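# Making a rented room work when you've moved abroad for a job
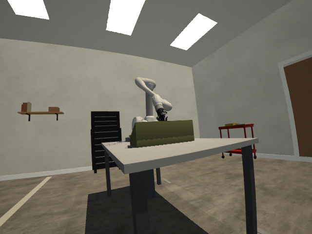 *A narrow wooden wall shelf on two black brackets*

I've lived in staff rooms, box rooms and one converted garage since I came over to work at the packing plant in Flutolbridge, and people on my shift keep asking me the same things, so I'm putting it all in one place.

**Rice in a shared kitchen.** Decant it the day you buy it! I use old sweet tubs with my name on the lid AND the side (lids wander). A bay leaf in the tub keeps the weevils off, or so Araceli Benítez swears, and I've had none so far.

**Cooking smells.** If your housemates go quiet when you fry dried fish, boil a small pan of water with a good splash of vinegar on the next ring while you cook, and keep the door shut with the window open. Then offer them some. Two of mine now ask for it.

**Condensation.** I grew up somewhere dry and had no idea windows could cry like that. Wipe them first thing with an old T-shirt, wring it out in the sink, and leave a gap between the wardrobe and the outside wall. Don't dry jeans on the radiator. I did that my first December and had black spots behind the bed by New Year.

**Shelves.** Ask the landlord in writing before you drill anything. Baldur Kjærgaard lost £40 of his deposit over 3 holes, and he'd filled them quite nicely too. If it's a no, a sturdy crate on its side next to the bed does the job.

**Night shifts.** Kitchen foil on the window works but looks dreadful and sticks when it gets warm. A dark bedsheet folded double over the curtain pole is better, with clothes pegs down the edges. Put a note on your door with your sleeping hours, in big letters, and tell them yourself as well.

**Phoning home.** I ring my mum while I chop onions. She props her phone against the bread bin, I prop mine against the kettle (switched off, please, steam is murder on phones) and we cook more or less the same thing. It's the best part of my week and dinner gets made.

**Sending a box back.** Weigh it before you go to the counter. Stand on the bathroom scales holding it, then without it, and take one from the other. Roll clothes round the jars, tape every lid, and put a second address label inside in case the outside one comes off.

I still haven't found a decent way to get turmeric out of a white worktop, so if you've got one, leave it in the comments.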